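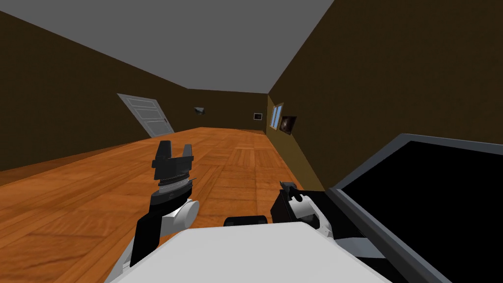 How do you work out where a street used to run when the street is gone? Start with the lot lines, which tend to outlast the paving, and look for two corners that still meet at the old angle.

That was most of my day. I had the Prollau sheets open from eight in the morning, the ones surveyed before the cannery fire, and I was trying to pin down Gaton Street. It shows on sheet 17 as a full-width street running from the depot to the creek. On the modern parcel map there is nothing by that name and no gap where it could have been. I had assumed it was one of those streets drawn in by a hopeful developer and never graded.

I now think it was real. The parcels behind the tire shop have a back line that doesn't match anything else on the block. It leans west by a few degrees, and so does the north edge of the church parking lot. When I laid a straightedge across both on the printout it ran right into the depot's old corner. I moved the sheet over to use those as control points and the error dropped from 17 feet to 5. Still not great, but the creek side was always going to be bad. The creek has moved.

Spent too long after that on the Ó Briain addition. The plat has it as three blocks with an alley through each one. The fire map has the blocks but only draws the alley through the middle one, and labels it "not open." Nurhan Karabulut wrote back about this in the afternoon. Nurhan has been through the county road books and found the vacation order for the other two alleys, but no order for the middle one, so on paper it may still be a public alley with somebody's garage on it. I asked for a scan of the page. I am not going to bring up the garage with anyone.

Nurhan also thinks my spelling is wrong on the label layer. I have been leaving the accents off because the old lettering leaves them off. The name on the deed has them. I changed it in the search field and left the map label as drawn, and made a note in the file saying which is which.

Sheet 3 is still giving me trouble. The north arrow is off, or the draftsman turned the page to fit the lumber yard in and forgot to turn the arrow with it. I tried rotating the whole sheet and the depot went into the creek. I tried splitting it down the middle along Trorkum Road and working each half alone, and that came out better. The east half lines up fine now. The west half has only one building left standing from that time, the pump house, and one point won't hold a sheet down. I need a second. There might be a hydrant, but hydrants get moved.

Other things I want to remember for next time:

Trorkum Road is called Trorkum Lane on the earlier index and Mill Road on the later one. All the same road. House numbers were flipped at some point, odd to even, so the directory is no help before the change.

The pasted-over corrections on sheet 5 hide an older outline. In the scan you can see the edge of the paste slip but nothing under it. The library has the paper copy. Ask if they will let me look at it with a light behind.

The scale bar on the index does not agree with the scale bar on the sheets. Use the sheets.

Stopped a little after six. My eyes were tired and I had started moving points to make the number smaller, which is a bad habit – the number gets smaller and the map gets worse. I put the last two back where they were. Soup for supper, and some bread that needed using up.

Tomorrow I will write to the library first, then go back to the west half. If it is dry I may drive out and look for the pump house corner in person. The satellite picture has a tree over it.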